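4 Setting up the Kuusk contact press

Read this section before connecting the press to power. It covers placement, the first heat cycle and routine adjustment. Wiring of the Hanlow foot switch is covered in section 7.

4.1 Placement

1. Choose a level bench that can carry the press and the operator's working pressure. Folding tables are not suitable.
2. Leave 50 cm of free space behind the housing and the same above it. The lid needs the full height when it is raised.
3. Turn the four leveling feet until the housing does not rock. Tighten the lock nut on each foot with the supplied wrench.
4. Route the power cord to the rear. Do not let it cross the hinge.

CAUTION: Do not carry the press by the lid. Use the hand recesses in the base.

Note: If the press has been stored below freezing, leave it at room temperature overnight before switching it on. Condensation inside the control housing can trip the ground fault protection.

4.2 Electrical connection

1. Check that the main switch is at 0.
2. Plug the cord directly into a grounded wall outlet. The press draws 1000 W while heating. Extension cords and power strips must not be used.
3. Set the main switch to 1. The display shows the firmware number, then the plate temperature.
4. If the display shows E2, the temperature sensor is not connected. Switch off, unplug the press and reseat the sensor plug (see 7.3).

4.3 First heat cycle

The plates leave the factory with a thin protective film of oil, which must be burned off before any material is pressed. Open a window or run an extractor for the whole cycle.

1. Raise the lid fully until the hinge stops.
2. Wipe the plates with a dry, lint-free cloth. Do not use solvent.
3. Set the temperature to 151 °C and press START.
4. Leave the lid open until the display stops flashing. Light smoke is normal during this step.
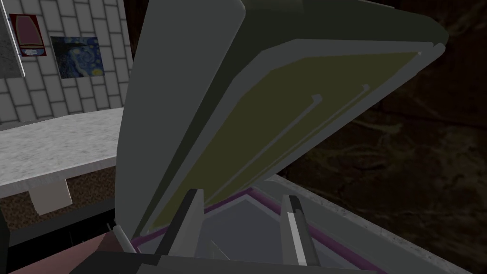

5. Hold the set temperature for 48 minutes, then press STOP.
6. Let the plates cool to below 50 °C and wipe them again. Repeat the cycle if the cloth picks up brown residue.

CAUTION: The plates stay hot after the display goes dark. Check the temperature with the main switch on before touching any metal surface.

4.4 Adjusting the pressure

Pressure is set with the knob at the rear of the base. Turning it clockwise increases pressure.

1. Start with the knob fully counterclockwise.
2. Place a test sheet of the material between the plates and close the lid.
3. Turn the knob clockwise until the latch closes with firm hand pressure. If both hands are needed, back off a quarter turn.
4. Pull gently on each corner of the sheet. All four corners should resist equally – if one slides out, recheck the leveling feet before touching the knob again.

Write the knob position on the setup card for each material. Berus and Jundero film stocks of the same nominal thickness may need different settings.

4.5 Before each shift

1. Inspect the cord and plug for damage.
2. Open and close the lid once with the power off. It must stay up by itself when released. A lid that sinks must be taken out of service until the hinge spring has been replaced.
3. Check the plates for adhesive. Remove it with the plastic scraper only, at room temperature.

Spare springs and scrapers are listed in section 9.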